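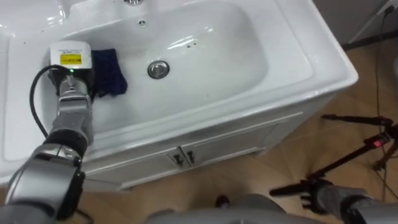 How many demonstrations does a student team need before a robot can wipe out a sink?

Our working set is 251, all of the same task, and the club stopped recording when adding more of the same kind no longer changed the score. A team with a smaller sink or a simpler finish rule could probably stop sooner.

The Pladwood robotics club picked the bathroom task for the Kelov household challenge in April. The rules give you a sink, a cloth and a time limit. The robot has to wipe the inside of the basin and the back ledge, and it loses points for touching the faucet. Scoring is by area covered. The judges map the basin and the ledge into zones and a zone either counts or it doesn't.

I looked after the data side this term, so most of what follows is about recording and labeling. Venkatesh Pinto did the control work and will presumably write up his part when he has slept.

The cloth is the hard part. A sponge has a shape, and you can treat it as an extension of the hand. A cloth has whatever shape it ended up with the last time somebody let go of it. We started with the cloth laid flat on the ledge at a marked position, which gave very consistent recordings and a policy that failed whenever the cloth had one corner folded under. After that we dropped it into the basin from shoulder height before each run and left it however it landed. The scores went down for a while and then came up past where they had been.

We grip it as a wad. Venkatesh wanted a flat grip at first, with the cloth spread under the fingers for more contact area, and he was right that it covers more per pass. It also slides out. A bunched cloth covers less, but it stays in the gripper and it pads the fingers against the ceramic. We lose a little time and almost never have to regrasp.

Only the left arm wipes. The right arm is parked low and to the side for the whole run. We did try a version where the right hand took over for the far side of the basin, and the handoff alone cost more time than reaching across. It also doubled the number of ways a recording could go bad. Two-arm wiping is on the list for next year, near the bottom.

Everything is logged at 30 frames per second through Niltik, the recorder that Thabiso Nkuna wrote for last year's drawer task. It stores joint positions, gripper opening and the camera streams with a shared clock. Last year the clocks were not shared, and I spent a lot of time lining up videos by hand using the moment a drawer clicked shut. A sink does not click.

Each recording gets three labels: grasp, wipe, and release. I had more labels at first, with separate ones for the basin slope, the floor of the basin, the ledge and so on. Two people labeling the same run disagreed about where the slope ended, which is fair, because the thing is one continuous curve. Three labels turned out to be as many as we could apply the same way twice.

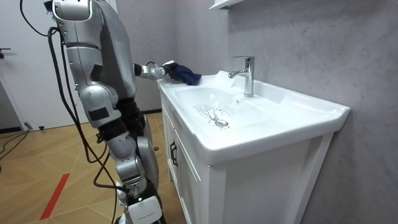 Why is the back ledge harder to wipe than the basin itself?

The ledge is narrow and flat, with a wall behind it and a faucet beside the path of the hand, so the arm has less room to be wrong. In the basin a small height error just means a bit more or less pressure on a slope.

The left rear corner was our worst zone for weeks. The arm arrives there near the end of its comfortable range, and the wrist has to turn while the cloth is already in contact. Early runs either hovered above the rim or pushed hard enough to trip the force limit. Two changes helped.

The first was approach direction. We used to start in the basin and climb up onto the ledge. Now the robot starts with the corner, pressing down from above, and works down into the basin afterward. The order is also better for cleaning, as anything pushed off the ledge gets picked up on the way down.

The second was the force limit. It had been set for the drawer task and copied over without anyone looking at it. Venkatesh found it after most of an evening spent blaming my labels. I have kept the messages.

Where the score stands: in the last practice session the policy cleared the ledge and the basin in 8 of the runs Naidoo Hall let us fit into the evening, with no faucet contact in any of those. The failures were nearly all at the grasp, with the cloth pinched by a single layer and dropped partway. I would like more recordings of bad cloth positions, particularly with the cloth lying close to the drain, where the fingers have to come down on the flat part.

The full log directory is now at 2,990 files, including calibration and the runs we threw out. I am keeping the discarded ones. Some were thrown out for reasons that no longer apply, such as the old force limit, and Thabiso thinks the grasp segments can be reused on their own.

Next job is a script that checks each recording for dropped frames before the operator leaves the room — at present we find out the next day. After that comes the release. The robot currently opens its hand wherever the last wipe ended, and the Kelov rules want the cloth left on the ledge.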